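Reference > Work and Careers > Recruitment Exams > Reserve list

By Pádraig Gilmartin
Last updated in October

Reserve list (recruitment)

A reserve list – also called a waiting list, a standby list or, in older notices, a supplementary panel – is the ranked list of people who passed a recruitment exam and interview but came just below the number of jobs on offer. If somebody above them turns the job down, fails the medical or never shows up on joining day, the next name on the reserve list gets the call. I've been writing up entries on exam hiring for a good while now and this is the one I get the most letters about, so I've tried to put in everything people ask me (and a few things they ought to ask).

I should say at the start that I was on one myself. I sat the clerk's paper for Quinlan, the savings bank, came out a handful of marks under the line, and spent most of a year jumping every time the post arrived. So I'm fond of the subject, and you'll have to forgive me if it shows.

How a reserve list is made

Most banks and public bodies that hire by exam go through the same stages. There's a first paper to thin out the crowd, a main paper that really counts, and an interview. The marks from the main paper and the interview are put together under whatever weighting the notice gave, and everybody who reached the minimum is put in order. The top of that order, down to the number of vacancies, is the select list. A slice of the names straight after it is the reserve list.

How big a slice? That depends entirely on the employer. Some fix it as a share of the vacancies, others just pick a number and print it in the notice. Quinlan, in my year, had 31 posts and kept 8 names in reserve, and I remember thinking that was mean. Since then I've seen notices with a reserve nearly as long as the main list, and a few with no reserve at all, which means an empty post stays empty until the next exam comes round.

Ties are a headache. If two people have the same total, the usual habit is to look at the main paper first and put the higher score on top, and then, if they still can't be split, to go by date of birth with the older candidate ahead. I've also come across employers who use the interview mark first. Read the notice! It's always in there somewhere, normally in a paragraph with a dull heading like "General Instructions" that everyone skips.

Where there are separate lists for different categories of applicant, each category tends to have its own reserve. This catches people out. You may hear that a dozen people have dropped out and get very excited, but if they all dropped out of a different category from yours then your own list hasn't moved an inch.

How long it lasts

Every reserve list has an expiry, and the commonest one I've met is 12 months from the day the final result is declared. Plimberg, the insurance house, runs its list for 18 months, and I've always thought that was decent of them. A few lists end earlier than their printed date, because the notice says they lapse as soon as the next round of hiring is announced. If your notice has that line in it, keep an eye out for the new advert as well as for your own letter, as the first will usually finish off your chances of the second.

Can a list be extended? Now and then, yes. An employer can decide to stretch it if they're short of staff and don't fancy paying for another exam. It isn't something you can apply for, though, and I wouldn't plan a wedding around it.

Publication

There are two schools of thought here. The first puts the reserve list up beside the main result, roll numbers and all, so that you know your position from day one. The second keeps it in a drawer and only tells people when their turn comes. I much prefer the first. When I was waiting on Quinlan I knew I was fifth, and knowing I was fifth meant I could do my sums and get on with things. A friend who'd sat for Evura the same season only had a line on her scorecard saying "not selected", and then months later an offer dropped through the door out of a clear blue sky. She'd already moved house!

A fair few employers now do something in between. They don't print the list, but if you log in with your registration number you can see your own status, which will be one of "selected", "reserve" or "not selected". Palier, a firm that runs online exams for several smaller banks, has worked this way for as long as I've been using its site. The position isn't shown, just the word. People write to me asking whether "reserve" in the Palier login means they're near the top or near the bottom, and I'm afraid there's no telling from that page.

What makes a list move

Movement (that's the word everyone uses on the forums) comes from a few places, and they don't all happen at once.

The first wave is people who decline. Good candidates sit for several employers in one season and only one of them gets the pleasure of their company, so when a bigger or better-paying result comes out there's a rush of polite refusals everywhere else. If your result came out before the big ones, your list has a better chance.

The second wave is document checks. Somebody's degree certificate has the wrong year on it, or their name is spelt one way on the school record and another on the identity card, or they claimed a category and can't find the paper for it. Most of these get sorted out within the time allowed. Some don't.

The third is the medical and the references, and then comes joining day itself, when there are always one or two who accepted the offer and simply don't turn up. After that it goes quiet. Whether people who join and then resign during training are replaced from the list is up to the employer, and plenty of them say no, treating the post as filled the moment somebody signs in on the first morning.

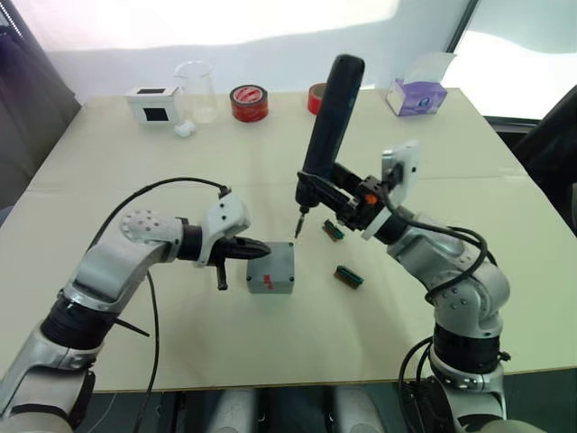

In my own case the call came after joining day. Four people above me had to be used up before they reached me, and I'd honestly half forgotten about it by then. The letter gave me ten days to reply and listed the papers to bring, and I sat on the stairs and read it over and over.

What to do while you wait

Keep your details current. That's the dull advice and it's the best I've got. The offer goes to the address, email and phone number on your application, and if it comes back undelivered most employers will try once more and then move down to the next name. If you change your number, write in and tell them, quote your roll number, and hold on to whatever acknowledgement you get.

Have your papers together too. Reserve candidates are often given much less time than the first lot were, because by that stage the training batch is about to start and the staff office is in a flap. Certificates, photographs in the same style as the one on your form, the call letter for the interview (people throw this away, please don't), and a letter from your present employer if you're working.

And do carry on with other exams. Being on a reserve list doesn't stop you from applying anywhere else, and it doesn't count against you, whatever your uncle says. I sat two more papers while I waited and did rather better in both of them, probably from being less nervous.

Please don't ring every week. Once, politely, after joining day has passed, is perfectly fine – I did it myself, and the woman at the other end was kindness itself and told me nothing whatsoever.

Does it give you a right to the job?

In general, no. Nearly every notice has a sentence saying that being placed on the reserve list "does not confer any claim to appointment", or something close to that. The employer can leave posts empty, cut the number of vacancies, or let the list run out. What you can fairly expect is that if they do use the list they use it in order, and that they don't skip a name without a reason they can point to. If you think you've been passed over, the thing to do is write and ask for your total and your position, and to do it before the list expires. I'm describing how the notices usually read, mind you, and rules differ a good deal from place to place, so get proper advice if it comes to a dispute.

Seniority

Last thing, as it comes up such a lot. Somebody who joins from the reserve list is normally placed below everybody from the main list of the same year, even if they start in the same training batch. The pay is the same and so is the probation. The difference shows up years later when promotions are worked out by rank within the year. I was at the bottom of the heap in mine for a long time, and the only real effect I noticed was getting last pick of the summer leave.

See also: Cut-off mark; Select list; Document verification; Probation period; Scorecard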